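Two-finger or multi-finger gripper for pulling round machine doors open?

Posted by dryerdoor80 in Arms and Grippers

Hi all, hoping someone has done this. We're trying to get a two-arm setup to open the door on a front loader, the big round porthole sort, then load clothes out of a basket. No handle on the door as such, you get your fingers behind the edge of the rim and pull. Fine for a person. Misery for us so far.

Currently got a plain two-finger gripper with flat rubber pads, 80 mm opening. It gets a bit of purchase on the rim then slides off round the curve. Did 11 tries yesterday and 2 opened. The other nine either slipped or shoved the whole wrist sideways till the controller threw a force fault.

Options I've got quotes for:
Prilix parallel jaw, longer travel, swappable fingertips
Brernerel jointed gripper, thin metal fingers, costs a fair bit more
stay with what we have and print some hooked tips

Also not sure about cameras. We've only got the head camera right now and once the hand gets near the door I can't see what the fingertips are doing. Is a wrist camera worth the faff? The calibration puts me off to be honest. Controller is the stock one that came with the arms, position mode, the force limit is just a number you type in.

Budget is not huge. Need to pick by end of April. Thanks in advance

Chia-hao Kan

Went through all this at Gurstead, same job – round door, basket on the floor to the left, clothes in. Short version: jointed fingers, and yes get the wrist camera.

Long version, sorry for the order, typing this over lunch.

Flat pads on a chrome rim are hopeless. It's a curved, polished surface and all your grip is friction in the wrong direction. You want something that goes behind the edge and stays there when you pull. We ran the parallel jaw for two weeks, with printed hooks, and the hooks worked until they bent. Then they worked less. If you do print them, make the hook part thick and round off the inside corner or it'll crack there.

Thin jointed fingers got behind the rim far more often. Downside is they're fiddly and you can knock one out of line if you drive it into the glass. Keep the approach slow for the last bit. I use 7 mm a second, which is dull to watch but nothing has broken since.

Which way you pull matters more than the gripper imo. The door swings on an arc, so if your arm pulls in a straight line you'll fight the hinge and trip your force fault – sounds exactly like what you're getting. Teach three or four points along the arc and let the controller blend between them. Or if your stock controller has a compliant mode, turn it on after the latch lets go, not before. Before, it just goes soft and nothing opens.

Cameras. Head view is good for working out where everything is: basket, door, other arm. Useless for the last few centimetres becuase your own hand is in the way. Wrist view is the opposite, great on the rim, no clue about the room. You need both. The glass and the chrome throw back every ceiling light, so don't trust any automatic edge finding on the door. We look for the label on the rim instead, it's flat and white and doesn't move about. Calibration took me an afternoon, most of it spent looking for the right cable.

Put tape on the floor as well. If the base is out by a bit, the taught points are all out by a bit, and you will blame the gripper. I did.

Some views from ours, head and wrist cameras:

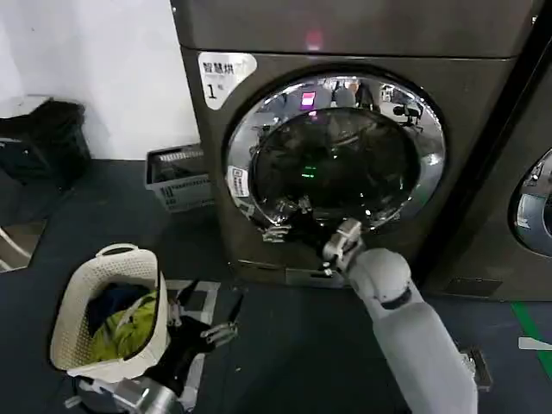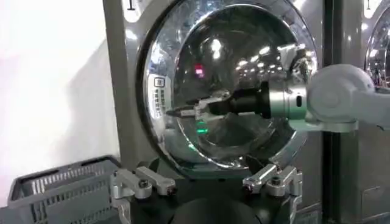
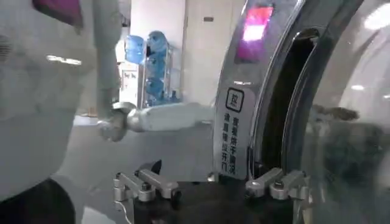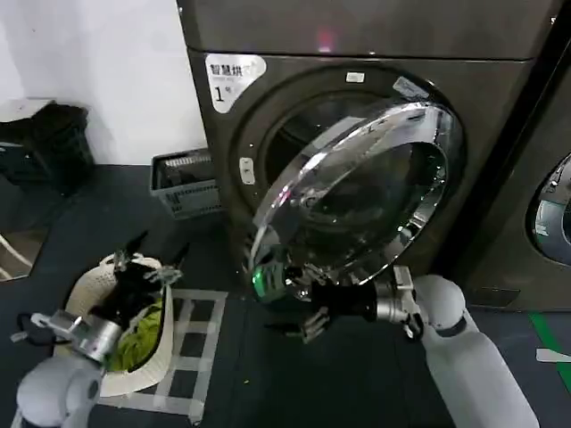

On price, I'd ask whether they do spare fingers separately before you order anything. Some makers only sell you the full hand and then one bent finger is the cost of a new gripper. And check the flange bolt pattern. Ours needed an adapter plate, which pushed the fingers further out from the wrist, and every taught point had to be done again.

Cloth is a different problem, by the way. Thin fingers pick up a shirt fine but they'll pinch a bit of basket along with it if the sides have holes. Go in from above, near the middle of the pile, lift straight up, wait a second, then move across. If you go in along the wall you'll drag the basket with you. A heavy towel in the bottom helps keep it put.

One more, set your force limit per step and not once for the whole thing. Needs to be highish for the latch and then low for the swing. If yours only takes one number, split the job into two programs and run them one after the other. Ugly but fine.

Can send my point list if you want, though it won't match your machine.

rawashdeh_bench

Just get suction. We use cups for everything at Rawashdeh, door glass is smooth so easy

Chia-hao Kan

@rawashdeh_bench does it hold on domed glass? We tried a single cup early on and it peeled as soon as the door started to swing. Might have been too stiff a cup. And then you still need fingers for the clothes, so that's one arm for each or a tool change.

rawashdeh_bench

Fair, ours are flat doors. bellows cup might do it, never tried

mo_in_the_shed

Stay with what you have for now, I'd say. Two out of 11 doesn't tell you the gripper is bad if you were pulling in a straight line the whole time. Fix the arc first, costs nothing, then do another 11 the same way and compare. If it's still rubbish buy the jointed one.

Also stick some grippy tape on the pads, the sort for stair edges. Wears off but it's cheap and you can change it in a minute. Might scratch the chrome, so ask whoever owns the machine.

No opinion on cameras, I only use the one.

dryerdoor80

Thanks all, really useful. Chia-hao yes please to the point list, even if it's only to see how you spaced them. I was pulling dead straight, so that's the first thing to change. Will do the arc tomorrow morning with the old gripper and the tape, then decide. Is your wrist camera on both arms or only the one that does the door?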